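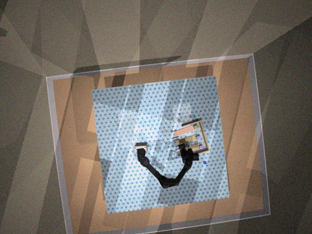 27. Dezember 2020

**Werkstattbuch Pilholm, Reifenprüfung - Eintrag zur Lagerware Oltovow**

Gegenstand der heutigen Arbeiten war die Eingangsprüfung der Lkw-Trailerreifen, die seit Oktober im Außenlager Oltovow liegen. Die Partie umfasst 121 Reifen der Ausführung Stunance, sämtlich unmontiert und ohne Felge angeliefert. Geprüft wurde eine Stichprobe von 20 Stück. Die übrigen Reifen bleiben bis zur Freigabe gesperrt.

**Vorgehen**

Die Reifen wurden am Vorabend in die Halle gebracht und über Nacht temperiert. Profiltiefe je Reifen an den Hauptrillen gemessen, über den Umfang verteilt; Stege und Verschleißanzeiger ausgespart. Anschließend Sichtprüfung von Wulst, Seitenwand und Innenseele bei Streiflicht. Die DOT-Nummern sind einzeln im Prüfblatt erfasst.

**Befund**

- Profiltiefe bei allen Reifen der Stichprobe innerhalb der Vorgabe.
- 2 Reifen mit Druckstellen am Wulst, vermutlich durch die Stapelung. Beide mit Kreide markiert und ausgesondert.
- Seitenwände ohne Risse oder Blasen.
- Etiketten teilweise abgelöst, Zuordnung über die DOT-Nummer jedoch in jedem Fall möglich.

Die Druckstellen verlaufen quer über die Wulstsohle und haben sich nach der Temperierung nicht zurückgebildet. Eine Montage dieser Reifen ist bis auf Weiteres nicht zulässig. Ob der Kern beschädigt ist, lässt sich mit unseren Mitteln nicht feststellen - die beiden Stücke gehen daher an Onyeka zur Durchleuchtung.

**Probemontage**

Ein unbeschädigter Reifen wurde auf die Prüffelge montiert und im Sicherheitskäfig auf 700 kPa befüllt. Der Wulst setzte beidseitig gleichmäßig auf. Druckverlust während der Haltezeit nicht feststellbar. Das Manometer am Käfig zeigte gegenüber dem Handgerät erneut eine geringe Abweichung und ist zur Kalibrierung anzumelden.

**Offene Punkte**

Lager Oltovow ist anzuweisen, die Reifen künftig stehend in Regalen zu lagern und regelmäßig zu drehen. Die bestehenden Stapel sind aufzulösen; die jeweils untersten Reifen sind gesondert vorzulegen, auch wenn sie nicht zur Stichprobe gehörten.

Das Datenblatt zum Stunance liegt nur in der alten Fassung vor. Die Angaben zur zulässigen Felgenbreite weichen vom Lieferschein ab - Klärung mit dem Lieferanten vor der Freigabe erforderlich. Bis dahin gilt der engere Bereich.

Montagepaste ist fast aufgebraucht, Nachbestellung ist eingetragen.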